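Zovholm Wrist Camera Gallery: Cloth and Mat Handling

The Serra planner has been in use on the Zovholm cells since February. The page collects material from the deformable-object work: mats, towels and other flat textiles that have to be picked up, carried and laid over something. Rigid-object results are kept in a separate gallery. The notes cover the software only. Hardware drawings and the controller wiring are in the project repository.

Serra is split into four processes. The perception node takes the wrist camera stream and produces a mask for the cloth, a mask for each support surface and an estimate of visible edges. The state estimator fuses those with joint positions and gripper width. The planner proposes short motion segments, and the controller tracks them at a fixed rate. Messages between the processes are logged by Filer, our recording tool, which also handles replay.

Replay is how most of the bugs were found. A Filer log can be fed back into any one process while the other three are stubbed out, so a bad plan can be traced to the mask that caused it. Logs are cut into segments of 2000 messages. Anything longer made the viewer slow to scrub, and anything shorter split a single grasp over too many files.

Early versions of the mask network treated the front and back of a textile as separate objects. When a corner turned over, the estimator reported two cloths, and the planner would try to move one out of the way of the other. The current version predicts one mask per item plus a side label for each pixel. The label is allowed to be uncertain near a fold. 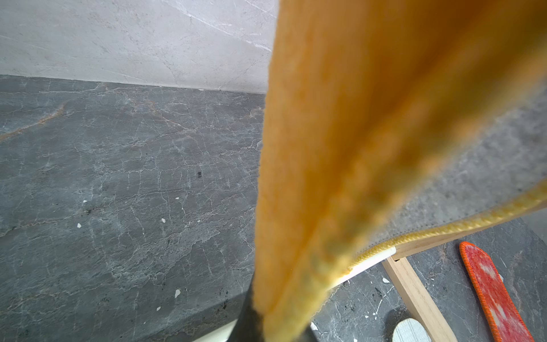
Orange-yellow mat held in the gripper, with the gray backing showing at the fold and the yellow binding running along the border. Part of the wooden drying rack is at right.

Binding edges carry a lot of weight in the estimator. A plush surface at close range gives few usable features, and depth readings on long pile are noisy. A border in a contrasting color or texture can still be followed as a curve. The edge tracker fits a spline through the border pixels and passes the control points to the planner, 22 at most. If the fit residual goes over the limit, the tracker reports no edge and the planner falls back to the last good one for up to 300 milliseconds. After that it stops the arm.

Supports are handled by a second model. Thin bars are the difficult case: a rack rail may be mostly hidden by the item lying on it, and the visible ends do not always line up in the mask. The planner therefore keeps a line model of each rail, updated only when at least one end is in view. Contact with a rail is detected from wrist torque. The camera is not used for contact.

Patterned stone floors produced many false positives during the first rounds of tuning. Veins and cracks were picked up as cloth edges, and light specks were sometimes tracked as loose corners. Remo Tedesco added a filter that drops any edge candidate staying fixed in the world frame while the gripper moves with a closed grasp. It removed nearly all of the floor detections. It does nothing before the grasp closes, so the approach phase still depends on the mask alone.

Known issues in the current release:

- The side label can flip for a few messages when the fold line passes close to the lens.
- Two overlapping mats with similar bindings are merged into one item.
- The replay viewer draws splines one message late. The logged data is correct.
- Setting the planner horizon above 125 steps is accepted by the config parser but has no effect.

Configuration files for the mat tasks are under the Vurnside branch, which will be merged after the side label fix. Users on the main branch should keep the old label threshold until then. Logs recorded with either branch can be opened in the same version of Filer.

Related pages
Filer: log format and replay options
Serra planner release notes
Gallery: rigid objects and bins
Edge tracker tuning guide

This site uses cookies to remember your display settings. Accept | Manage

Contact | © Zovholm | Back to top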